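Clurkilent: README

Hi, and thanks for downloading this. Clurkilent is my collection of short clips about one thing, clothes left lying on beds and what it takes to get them off again. I started it in February because I couldn't find anything like it. There is plenty of folding footage out there, shirts laid flat on a clean table with good light, and that's fine, but my laundry has never once looked like that. Mine lands on the bed in a heap and stays there until bedtime. So this is the heap version.

This is the long readme. If you only want the short one: 2057 clips, one garment or a small pile per clip, all in bedrooms, free to use for research and teaching, please read the part about labels before you email me.

What's in the download

The clips folder has the clips. The notes folder has one plain text note per clip with the same name. Then there's a single spreadsheet called index that ties it all together, and a file called oddities where I put everything that didn't fit. Please do look at oddities. It's my favorite part and it will save you some confusion later.

Each note has four lines: what the garment is, what it's lying on, what gets done with it, and anything I felt like adding. The fourth line is blank in a lot of them. In others it goes on for a while (sorry, I type these in the evening).

The whole thing unpacks to a bit more than you'd expect from the zip, so clear some room first.

What counts as a garment

Tops, pants, sweaters, pajamas, socks, robes, scarves. Towels are out. I went back and forth on towels for weeks and there are still a few in oddities from when I was leaning the other way. Bedding counts as the surface and never as the thing being tidied, even when a pillowcase is clearly in the heap with everything else. If that happens, the pillowcase gets mentioned in line four.

Knits are a big share, mostly because knits are what people around me wear. They're also the hardest to write about. A button-down shirt that's been dropped still has a collar and you can find your way from there. A soft knit top in a ball has no obvious front, no obvious sleeve, and if it's a dark one you can stare at it for a long time and still not know which part is the hem. I've written "dark knit, crumpled" more times than I want to admit.

Dark colors, while I'm at it. Black and navy look the same to me on screen in most bedroom light. I used to guess. I don't anymore - if I can't tell, the note says "dark" and the color column in the index says "dark" too. You'll find older notes, up to 230 or so, where I was still guessing. I've fixed the ones I noticed.

Linings and second items

A stripe showing through a fold could be a lining, a cuff turned inside out, or a whole other piece of clothing balled up inside the first one. From above you often can't say. I use "second fabric showing" for all of these and leave it at that. A clip only gets counted as two garments if both can be told apart at some point in it. 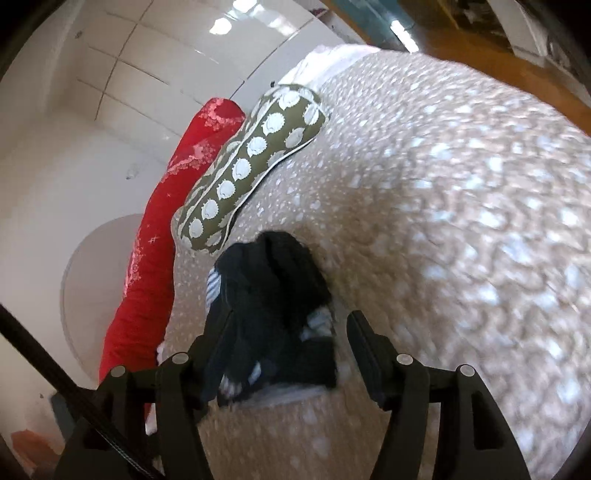
I also stopped writing "inside out" unless there's a seam or a tag to prove it. Plenty of tops are just twisted, and a twisted top can fool you completely until somebody shakes it.

Surfaces

The bed matters more than I thought it would when I began. A flat cotton sheet lets a shirt slide. A thick nubby duvet hangs on to it, and the surface has hills in it too, so the garment follows the hills. I split the surface column into smooth, textured, and thick textured, and I add a color when there's one main color. Speckled covers get called by their base color, so a tan one with white flecks is "tan, speckled."

I don't list the mattress size. I don't list what's under the cover either, unless a sheet or pillow is showing, and then it's in the note as "white sheet at top" or whatever fits. "Sheet or pillow" is a perfectly good entry when there's only a strip of it to go on, and I use it a lot.

If you're wondering whether the beds are made: some are, some sort of are. I have a column called made with the values yes, no and eh. I know eh isn't professional. I tried "partial" and it didn't mean the same thing.

What gets done with the clothes

There are only a few kinds of action in here. Picking up from the middle. Picking up by an edge or a strap. Spreading out. Folding, once it's spread. Moving to a basket or a chair. Putting it back down where it was, which happens more than you'd think and which I kept in on purpose.

I don't rate the folding. People fold the way their mothers did or the way a website told them to, and I'm not getting in the middle of that. If the result is a stack, the note says stack. If the result is a slightly smaller heap, the note says heap.

Clips stop when the action stops. I trimmed the ends by hand and I was a little too eager with some of the early ones, so you may find a sleeve still on its way down when the clip ends.

How I labeled things

I labeled everything by watching it once at normal speed and once slowly. Then I went back over 2 clips out of every ten on a different evening, without looking at my first answer. Garment type held up nicely. Surface held up. Color didn't, and that's why the dark rule exists. The action labels were okay except for spreading out versus folding, where I'd sometimes start calling it folding as soon as two edges touched. The rule now is that something has to be flat first.

The confidence column is just mine, high or low, with nothing in between. Low doesn't mean bad. Some of the low ones are the most useful clips in the set if heaps are what you care about.

Things I'd like you to know before using it

It's a small slice of the world. The closets behind this are casual ones, heavy on soft tops and comfy pants, light on anything you'd wear to a wedding. There are no uniforms, hardly any kids' clothes, and one single necktie (in oddities, naturally). If you train or test on this and it does badly with blazers, that's on me and my lack of blazers.

The light is bedroom light. Lamps, curtains, late afternoon, whatever was going. I didn't correct any of it.

Please don't use the clips to say anything about the homes in them, how tidy they are or who lives there. They're about the clothes.

Names and versions

Clurkilent is the full set. Hodari is the smaller sample I put together for classes, same format, easier to open on an old laptop. If you have a copy called Sales, that was an early working title from when I wanted to film thrifted clothes only, and you should swap it for the current one. The numbering changed in between, so don't mix them. I spent a whole evening on that mistake myself.

Hosting is by Nekinance, and they've been patient about my re-uploads.

What's next

I'd like to get to 3000 clips and I'm almost embarrassed by how slow that's going. On the list are more socks (pairing is its own problem!), more light clothes on light covers, and a proper pass over the older color notes. I might also split knits by thickness, if I can come up with a rule that I'd follow twice in a row.

Corrections are very welcome. Send the clip number and which line of the note is wrong, and what you'd put there instead. If you think a heap I called one garment is really two, tell me the moment in the clip where you can see both, and I'll go look.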